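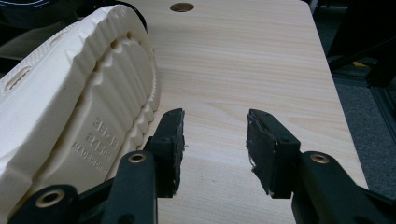 The Price of a Pair of Fingers

Savita Tyagi keeps her budget in a spreadsheet with one tab called "Wants" and another called "July." The second tab is shorter. She runs returns for Chaudhary, a mail-order footwear business, and for most of the past year she has been trying to work out what it would cost to have a machine pick up a shoe.

The robot arm was the easy part. Arms come with brochures. Ilent sent one, Erkix sent two and a calendar, and both companies quoted promptly, with a financing plan and a photograph of people in hard hats laughing at a tablet. The quotes for the arm itself came in close enough that Tyagi spent a whole morning comparing the warranties, and she now regrets the morning.

What she had not budgeted for was everything past the wrist. A shoe in a carton is a polite object. A returned clog arrives however it likes, and the business end of the system has to come to terms with it. So the plan grew a new line for hand-held grippers, which a person works through the motions at a table long before any arm is bolted down. Then it grew another line, for the person.

"I put down one line for hardware," Tyagi says. "The hardware had relatives."

The relatives are cheap one at a time. Finger pads are the worst of them. Black foam or rubber looks like a rounding error on a quote, and it frays. Tyagi's first draft allowed for 4 sets of pads over the trial. Her second allowed for 182, after she asked Bullar, the small integrator handling the pilot, what they would order if it were their own money. The figure she finally took upstairs for consumables was $1,212, and it drew more questions than the arm did. Everybody in a meeting has an opinion about foam.

Molded clogs make a good test piece, if a humbling one. There is the sole, broad and curved, with hardly a flat place to take hold of. There is the heel strap, which looks like a handle and has its own ideas. Bullar's people prefer the side wall, one finger in and one finger out, the way you might carry a wet boot to the porch. 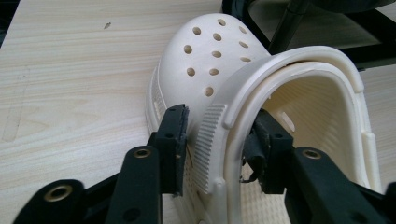
One jaw inside the heel opening, the other against the outer side.

Tyagi's advice to anyone filling in the same spreadsheet is unglamorous. Ask for the price of spare fingers before the price of the arm. Get the lead time in writing — she was told "soon" for six weeks. Budget for table time, and book the table. And bring your own shoes to the demo, preferably the ugly ones, as the vendor's sample will be a box.

She still hasn't signed for an arm. Ilent calls in the mornings, Erkix after lunch. The "Wants" tab has a conveyor on it now, and a second bench, and a decent chair for whoever is holding the gripper. The chair has been approved.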